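Category: Talks & Slides / Sterile Processing
Reading time: 6 min

Speaker notes: Two arms at the assembly table - what changed for the technicians

Nneka Ekwueme, Vemum
Instrument Reprocessing Workshop, April 10, 2018

Slide 1. Title

Say name and role. Process engineer, reprocessing group, Vemum. Not a clinician. The site is the Jelorham surgical center. Integration by Panicker. The control software is Purkano, which is our internal name and will show up on some of the charts.

Scope: set assembly only. Decontamination, washing and sterilization are out of scope. If someone asks about washers, refer them to the afternoon session.

Slide 2. The job before the arms

Assembly at Jelorham is done at a table after the washer-disinfector. The technician opens the count sheet, identifies each instrument, inspects it, tests it if it has a hinge or an edge, and places it in the tray in a fixed order. The tray is then wrapped and labeled.

The department handles 2,000 trays a month. Small sets make up most of that by count, and large orthopedic sets make up most of it by time. We automated small sets. Mention this early, the audience will otherwise assume orthopedics.

The technician's attention was divided among three things: what the item is, whether it is fit for use, and where it goes. The first and third are repetitive. The second is the skilled part.

Slide 3. What we observed

We spent 7 weeks at the table before any hardware was ordered. Two findings to give:

- Inspection was the step that got shortened when the queue was long. Identification and placement could not be shortened, so the time came out of the hinge check and the tip check.
- Interruptions were frequent. Phone calls from the operating rooms came to the assembly table because the phone was there. After an interruption most technicians restarted the count from the top of the sheet.

The phone has been moved. That change cost almost nothing and should be credited separately from the robot. Do not let it get mixed into the results on slide 7.

Slide 4. Layout at the table

Leave this up for a minute. Two arms, one table, same side. The development table uses a mixed set of small instruments on a blue-bordered towel, with the tray directly behind it and packaged supplies along the far edge.

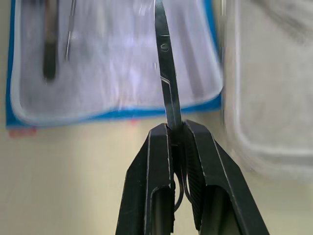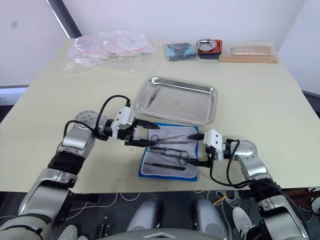 Gripper closed on a pair of scissors (first); both arms over the towel and tray (second).

Points to make while the slide is up:

Grip location. For scissors we grip where the blades join the shanks. Gripping at a finger ring lets the instrument swing and the pose estimate goes stale. Gripping further up the blades puts hard fingers on the edge, and the technicians objected to that before we did.

Orientation. The towel is at a slight angle and the instruments on it do not all face the same way. We did not fixture them. A fixture for every pattern would have to be loaded by hand, and then the technician is feeding a machine.

Cables. The gripper cables run outside the arms. Acceptable for development. For a clean area it is a cleaning problem, and Panicker has quoted a covered version.

Reflective metal. Glare on polished steel and low contrast between instrument and steel tray are the main causes of failed detections. Thin items already in the tray, such as tweezers, are worse than anything on the cloth. Diffuse lighting helped more than any software change we made.

Slide 5. Division of work

Current division in the trial:

Arms: pick from towel, present to camera, place in tray, record position.
Technician: inspection, function test, all sharps, final sign-off.

Sharps need a comment. The arms can hold a scalpel handle. They do not attach or remove blades and we have no plan for them to do so. Existing procedure stands.

The sign-off stays with a named person. Purkano will not print a label without it. We were asked to make sign-off automatic for sets with no exceptions and we declined, on the ground that the person signing must have seen the set.

Slide 6. What changed for the people

This is the main slide. Go slowly.

Inspection is now a continuous task. Before, it was spread between other steps and the hands moved constantly. Technicians now sit with a magnifier for long periods. Eye strain was reported in October, in the first round of interviews. Reaching and neck complaints went down. We traded one for the other, and I would say so plainly.

Rotation was introduced as a result. Nobody stays on inspection for a whole shift.

Pace. In the first version the arms presented the next instrument on a timer. Technicians described it as being pushed. The cell now waits for a foot pedal. Throughput fell slightly and complaints stopped. Keep the pedal if you copy anything from this talk.

Training. New hires used to learn instrument names by assembling. With the arms doing identification, that route is weaker. New staff now assemble their first 100 sets entirely by hand. Supervisors asked for this and it has been written into the local procedure.

Exceptions. When the arms stop on an unknown item, someone has to resolve it at the screen. The work fell to the most experienced technicians by default, with no change in grade or pay. A revised job description is with human resources. It was not in the project plan and it should have been.

Slide 7. Results so far

87 percent of small sets were completed without a robot stop. The remainder needed at least one manual intervention, usually an overlapping pair of instruments or a detection lost to glare.

Time per set is close to the manual figure. State this without apology - the aim was to protect inspection time, and inspection time per instrument is up. More damaged hinges are being found. I cannot yet separate better inspection from older instruments.

Headcount is unchanged. Expect the question. Vemum committed to that for the period of the trial, and I am not in a position to speak for later.

Slide 8. Open items

Covered cables, cleaning protocol for the gripper fingers, a tray insert with lower reflectance. Purkano exception screen to be redesigned with the evening shift, who use it most.

If time is short, skip to questions from here. Backup slides 9 to 11 have the lighting measurements and the interview form.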